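Why does wood have rings?

If you look at the top of a tree stump, you will see circles inside circles. These are growth rings. Most trees in places with a cold season make one new ring each year.

A tree grows wider just under its bark. In spring there is plenty of water, so it grows fast and the new wood is pale. Later in the summer it slows down, and the wood it makes is darker. One pale band and one dark band together make one year. 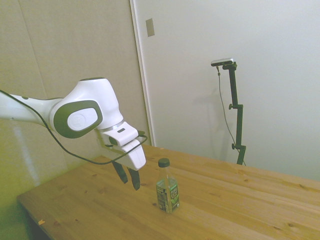

Count the dark bands from the middle to the bark and you have the age of the tree at that height. The old pine cut down at Herport last July had 132 rings. Some pines live for more than 200 years.

Wide rings mean good years. Narrow rings can mean dry years, or that bigger trees nearby were taking the light.

What happens when a log is cut into boards?

The saw runs along the length of the log, so it slices through the rings from the side. On a board they show up as long lines. We call these lines the grain. 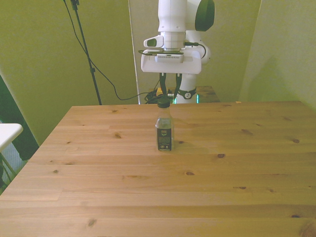 A knot is the place where a branch joined the trunk. The trunk kept growing wider and closed in around the bottom of the branch. The grain has to bend to get past it, a bit like water going past a rock. Knots are harder than the wood beside them, so they are tough to saw.
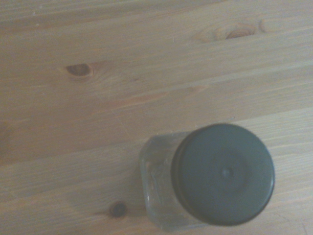 Milagros Buenaventura wrote to ask whether palm trees have rings too. They don't. A palm trunk has no layer under the bark that adds new wood each year, so you can't tell its age by counting.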